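Papier peint à nœuds bleus et plateau façon marbre : comment ranger le petit bazar ?
Forum Atelier et loisirs > Aménager son coin

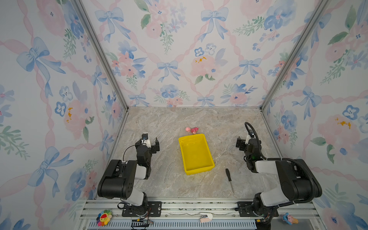 Quelle taille de bac faut-il choisir pour ranger des petits jouets et quelques outils sur une table de travail ?

Un bac peu profond, assez large pour que les objets restent sur une seule couche, parce que dès qu'on empile on ne retrouve plus rien. Pour un tournevis, il faut d'abord mesurer le manche et la tige ensemble, puis comparer avec la diagonale du fond.

---

betlem_atelier
Bonjour à tous. Je vous prie d'excuser mes fautes, le français est ma troisième langue et j'écris lentement. Je m'appelle Bethel Lemma et j'ai refait mon coin de travail au mois d'août. Les panneaux sont couverts d'un papier peint blanc avec des nœuds bleus, des rubans roses torsadés et des fleurs, dans un style aquarelle. Le plateau a un motif de marbre gris et beige, avec des veines blanches très fines. J'en suis contente, mais je n'arrive pas à décider pour le rangement.

Pour le moment j'ai un bac en plastique jaune vif, avec les coins arrondis. Les deux petites figurines roses restent derrière le bac, le tournevis reste à côté, et le bac est vide. C'est un peu ridicule, je le sais. Ma question est donc la suivante : est-ce que je mets tout dans le même bac, ou est-ce que je sépare les outils et les jouets ? Et deuxièmement, est-ce que le jaune va avec ce papier peint, ou est-ce qu'il faut le changer ?

---

Marteau_et_The
Bonjour et bienvenue. Pour moi on sépare, sans discussion. Le tournevis raye tout ce qu'il touche. J'avais mis des figurines avec un jeu de clés dans une boîte Kulteck, et au bout d'un mois la peinture était partie sur les reliefs. Les outils vont au mur ou dans un tiroir, les jouets dans le bac.

Pour le jaune, il est très bien. On le voit de loin et cela évite de poser sa tasse dedans.

---

pervenche657
Pas d'accord pour le jaune. Avec du rose pâle et du bleu aquarelle, un jaune aussi franc mange tout le reste. Je prendrais un bac blanc ou bleu gris, ou une corbeille en tissu. Le papier peint est très joli au fait, c'est quelle marque ?

---

betlem_atelier
Merci pour vos réponses rapides.

@pervenche657 : c'est un rouleau de chez Pekinine, acheté en fin de série. Je n'ai plus l'étiquette et je ne peux donc pas vous donner la référence, je suis désolée. Il se pose avec une colle ordinaire, mais il faut bien faire attention au raccord des rubans. J'ai recommencé le panneau du fond 2 fois.

@Marteau_et_The : je comprends l'argument des rayures. Mais je n'ai pas de tiroir sous cette table, et je ne veux pas percer les panneaux. Si je perce, j'abîme le papier et aussi mon moral.

---

Olivastre
Bonsoir. Si vous ne voulez pas percer, regardez du côté des montants. Vous avez des profilés en aluminium dans les angles, alors il existe des crochets et des petits supports qui se fixent dans la rainure, si les vôtres en ont une. Chez Hirnix ils en vendent par sachets de 7. Un crochet, un étui, et le tournevis est rangé à la verticale sans toucher le papier.

Je rappelle aussi qu'un tournevis posé à plat sur une table finit toujours par rouler.

---

Marteau_et_The
Cela dépend du manche. Avec un manche à pans, il ne roule pas. Mais je suis d'accord avec le crochet, c'est mieux que le bac.

---

nonna_cardenas
Je lis tout cela et je trouve que vous compliquez beaucoup. Elle a un tournevis et deux jouets, elle n'ouvre pas une quincaillerie. Mettez un torchon plié au fond du bac, posez le tournevis dessus d'un côté, les figurines de l'autre, et c'est fini. Chez nous, rue Cárdenas, tout vit dans une boîte à biscuits depuis que les enfants sont nés et personne n'est mort.

---

pervenche657
Le torchon prend la poussière, et quand on le sort pour le laver on vide tout sur la table. Je préfère un séparateur. Une bande de carton épais pliée en L, coincée dans la longueur, cela tient très bien et on la change quand elle est sale. Il faut la couper un peu plus longue que le bac, de sorte qu'elle force légèrement contre les parois.

---

betlem_atelier
L'idée du carton me plaît beaucoup, j'en ai justement gardé. Est-ce que le carton ne va pas laisser des fibres sur les figurines ? Elles sont toutes petites et on voit la moindre poussière, surtout sur la grande qui est d'un rose plus foncé.

---

pervenche657
Vous pouvez l'habiller avec une chute de votre papier peint ! Le côté imprimé vers les jouets, et comme cela votre jaune sera enfin réconcilié avec le décor. (Je continue de penser qu'il faut le changer, mais je suis tenace.)

---

Olivastre
Attention, un papier peint de fin de série n'est pas toujours lavable. Faites un essai avec une éponge humide sur une chute avant de l'utiliser dans un bac. Et pour le plateau, c'est un vrai marbre ou un revêtement ? Si c'est de l'adhésif, mettez quatre pastilles de feutre sous le bac.

---

betlem_atelier
C'est un revêtement, à ce prix je ne pouvais pas espérer du marbre. Je note pour les pastilles, je n'y avais pas pensé.

J'ai pris ma décision. Je garde le bac jaune pour les jouets, avec la séparation en carton habillée, et dans l'autre moitié je mettrai mes crayons. Pour le tournevis, je vais regarder s'il y a une rainure dans les montants. Je remercie aussi nonna_cardenas, sa solution est peut-être la plus raisonnable, mais j'ai envie de bricoler.

---

nonna_cardenas
Bricolez, bricolez. La boîte à biscuits vous attendra.

---

Marteau_et_The
Pour la rainure, mesurez la largeur avant de commander, il y a plusieurs formats et ils ne sont pas compatibles entre eux. J'ai un sachet entier qui ne va sur rien. Si jamais vous êtes dans le bon format, je vous l'envoie pour le prix du timbre.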